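Notebook, two-arm cell (Pirnon bench)
30 Mar 2026

Continued from the page with the cable drawings. Today I worked alone until lunch, then with Myrtle Van Dusen.

State at start: both arms powered, left arm with blue band, right arm with green band. Please keep the bands on when you clean. Last month somebody removed them and we commanded the wrong arm for one hour. The controller only says A and B. A is blue.

Homing. Left arm homed at first try. Right arm stopped at joint 5 with error 1398. The Halvorsen manual has this number under "encoder mismatch" and advises to send the arm back. I did not do this. I switched off, waited, moved the joint by hand a little away from the stop, switched on again. Homing was then good, and I repeated it 7 times with no error. If it comes back, write it in here with the time, also when it clears by itself.

Cables. The gripper cables hang down over the mat on the right side and they can pull on a part when the wrist turns. Myrtle wants a clip on the forearm. I would like first to try a shorter cable, because the clip from Estero already made a mark on the old one. Not decided. For now: keep wrist rotation of the right arm inside the small range (file limits_small, not limits_full).

Fingers. Changed the left finger pair, the old tips had play. Screws tightened crosswise, medium thread lock, only a very small drop. After the change the tool offset must be measured again. I forgot it on the first run, and the gripper closed 2 mm too high. The new value is saved in the Trotwood config under "left_tip_b". Do not delete "left_tip_a" yet, I want to compare.

Grip check with the card. We use the "Handmade" card from the cake task, because it is thin and flat and shows quickly if the fingers close parallel or not.
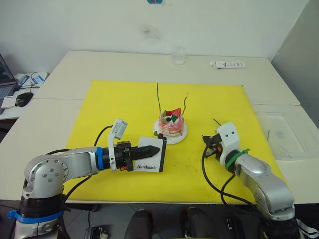

Left gripper with the card, cake on the mat.

Notes to the card grip:
- force setting 13 is enough, with more force the card bends
- approach slow for the last part, otherwise the tip pushes the card away
- look at the printed side after each run, the finger teeth can leave a line on it

Myrtle asked if we can make the pick from the mat without a support under the card. I think yes, but the tip has to come in very low, and then the height of the mat must be correct. The mat is not perfectly flat near the table seam. I measured it again before lunch and put the values in the table file. Whoever moves the mat, please measure new and do not use my numbers.
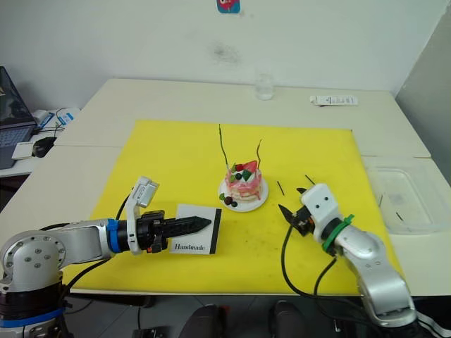
Card on the mat, left finger just above it. Loose sticks on the right arm's side.

The sticks are a separate problem. They are thin and dark, and the detection loses them when the lamp is switched off. With the lamp on it is better, but then there is reflection from the plate. I will try the lamp from the other side. The right gripper should open fully before it goes to the sticks, in the present script it opens only half. Changed in my branch, not merged.

Wrist camera, left: I checked the bracket by hand and it was a little loose. Tightened. Calibration must be repeated after this, so the pictures from this morning should not be used for it.

Open points:
- right arm joint 5, watch error 1398
- cable clip or shorter cable (Myrtle asks Estero for the price)
- calibration of left wrist camera
- merge the script with full opening
- order finger tips, last pair is now on the arm
- April service: grease for both bases, the cartridge in the drawer is nearly finished

Arms parked and power off at the wall. The laptop stays on for the log copy.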